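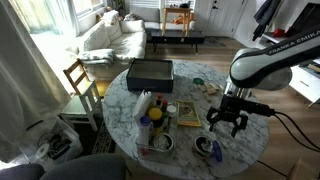 Progress report no. 2, Kimgate home station
Prepared for: Elspeth Kerr, Telter fund
Prepared by: Kazuhiro Arai
03/07/2025

Since the first report in January, the station at Hondville has stayed in the same living room and the arm has not been moved from its base position. The work of this period was mostly maintenance of the gripper side, and I will report it in the order in which it was done.

Gripper cable. In January we had three stops caused by a lost connection to the gripper. Leena Hirvonen found that the connector was pulled a little each time the last joint turned far to one side. We replaced the cable with a longer one and changed the joint limit in the software by 20 degrees. After this change the arm completed 350 cycles without a lost connection. The cable still hangs free between the gripper and the floor, and I am not fully satisfied with this. A proper guide along the arm is ordered from Takeda but the delivery is late.

Fingers. The parallel fingers were taken off, cleaned and mounted again. One screw had become loose and we now check both sides every morning before power on. The opening width was measured again and the new value is saved in the station file.

Table height. The marble top is hard and it does not forgive a wrong height value. We had two contacts of the fingers with the surface, both at low speed, and the arm stopped by itself as it should. Asuka Sakamoto measured the top at several points and corrected the height. The safe distance is now larger when the arm travels, and small only for the pick itself. Flat things and lids are the most difficult for this reason, and wooden blocks are easy.

Cycle counter. The counter shows 2881 cycles in total, of which 2065 belong to this period. The goal in the plan was higher. We lost nine working days to the cable problem and to waiting for parts.

Costs. Spending is inside the budget. The money for a second set of fingers has not been used yet, and I ask to keep it for the next period.

Next steps:
Mount the cable guide when it arrives
Repeat the calibration after mounting
Write the daily check on one page, so that Kimie Nomura can run the station alone – she has already done it twice with Leena present

One question remains for you. The service contract for the arm ends before the project does, and we need your decision if it can be extended from the same fund.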